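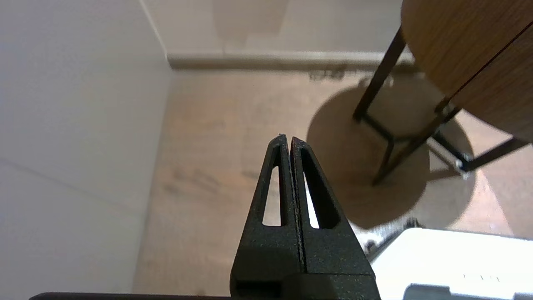
## Nesholm ground check, July, before the first friendly

I've done this walk round on my own for a few seasons now and I always say I'll write it up properly, so this is me writing it up properly. Same list as last year, with my comments under each bit. If it says OK I didn't find anything worth your time.

### 1. Pitch

- **Surface, both halves: OK, mostly.** Much better than last July. The reseeding by the dugouts has taken well and I couldn't find a dip big enough to turn an ankle in.
- **Penalty area, road end: needs work.** There's a bare strip just in front of the six-yard box where the keepers warm up. It's gone hard and there are small stones coming up through it. I picked out a handful but it wants raking and top dressing before anyone dives on it. Can we please ask keepers to warm up off to the side this season?
- **Sprinkler covers: one loose.** It's the one behind the corner flag on the clubhouse side. I trod it back down and it popped up again as soon as I'd moved off. Elmarie Engelbrecht has the key for these, I think?
- **Line marking: OK.** Lovely and straight, well done whoever that was!

### 2. Goals

- **Main goals, uprights and crossbars: OK.** I leaned on them, hung off them (a bit) and nothing shifted. Sockets are clear.
- **Nets: 11 clips missing** over the two goals, nearly all at the bottom of the road end net. The ball will go straight under, and somebody will get a foot caught sooner or later. New clips are in the Wovari box on the top shelf of the kit store, I just didn't have the steps with me.
- **Portable goals: FAIL for now.** We've got four, and 2 of them have no anchor weights. I've laid both face down by the fence and chained them together. Please leave them like that, even if it's only the under-nines and even if it's only for ten minutes. I know I go on about this.

### 3. Stand and terrace

- **Seats: 358 checked, 3 cracked.** All three are in the back row, next to each other, and the plastic has split along the front edge so it nips the back of your legs. Taped off. Vasmont still make that pattern so we should be able to get a match for the colour.
- **Handrail, left-hand steps: loose at the bottom bracket.** It moves maybe the width of a finger. It was tight in spring, so I'd like it looked at and not just nipped up again.
- **Step edges: OK.** The yellow paint is wearing thin though, and for evening kick-offs I'd want it fresh.
- **Terrace barriers: OK.** Pushed every one of them. Some rust at the base of the end one – only on the surface, a wire brush and a coat of paint will see to it.

### 4. Floodlights

- **Lamps: all lit.** I stayed until 9.30 pm to see them properly. The corner by the car park still looks dimmer to me than the others.
- **Cabinet: locked, label faded.** You can't read the emergency number any more. I've written it on a bit of card and taped it inside the door, but it needs a proper label.

### 5. Changing rooms and first aid

- **Showers: OK home, slow drain away.** The away one fills up round your ankles. Not dangerous as such, but the tiles get slippery and we had a fall in there last season.
- **Bench in the referee's room: one screw sticking up.** Fixed, I had a screwdriver in my pocket.
- **First aid bag: short.** No cold packs at all, and the big dressings are out of date. I've made a list and stuck it to the lid.
- **Stretcher: OK.** Straps all there, and it comes off the wall easily now that the mops have moved.
- **Ambulance gate: FAIL, then OK.** There was a trailer across it when I arrived. It's been shifted, but that gate must stay clear on match days, training nights, all the time really.

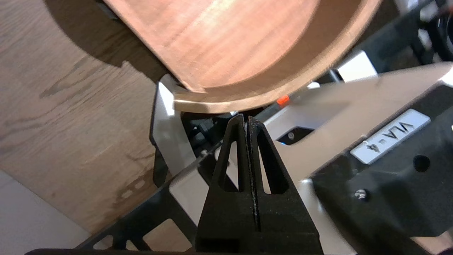 ### Comments

**Ntombi Sithole:** Thanks for this, it's good to have it all in one place. On the portable goals, Khattak have quoted us for the weights but they can't deliver before the first friendly. Could we borrow a set from the school for that one? Also I'd move the handrail up to urgent. The away supporters all come down those steps at full time, and they lean on it.

Yes to both! I've changed the handrail to urgent on my copy. If the school can't lend us the weights then the two goals stay chained up and the little ones will have to share.

**Lwazi Swanepoel:** Net clips done this evening, both ends. The sprinkler cover has a broken lug so it won't ever stay down, I've put a cone on it and asked for a new one. Do you want the bare strip fenced off as well?

Please, if you've got any of the orange netting left. I'll come back and look at the strip, the cover and the away drain before the friendly, and I'll bring the cold packs with me.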